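It has been a long while since I wrote about the arm, and my inbox tells me a few of you had given up on it! I hadn't, quite. January went on the wrist joint, which I rebuilt twice, and then the garden needed me, and then Su-bin Choo offered me a corner of the Plaver workshop and I have hardly been home since.

What I'm after is modest – I want it to pick up a spoon and put it down somewhere else without a fuss. Before trying anything on the real bench I've been working in the simulator, with a black two-fingered gripper, a wooden surface and one pale spoon lying on it.

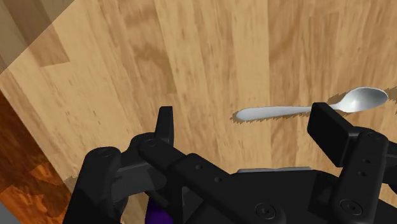 Why bother with a simulator when the arm is sitting right there? Mostly to save the motors, as I burnt out two last year and they cost me £70 the pair.

Farzana Majumder helped me with the settings (she is endlessly patient, and brings very good biscuits), and between us we've now logged 1,563 practice runs. I'd like to reach 3,000 before I trust any of it near the crockery. Spoons are awkward things, so thin at the handle, and I keep fiddling with the height of the fingers when I ought to be in bed.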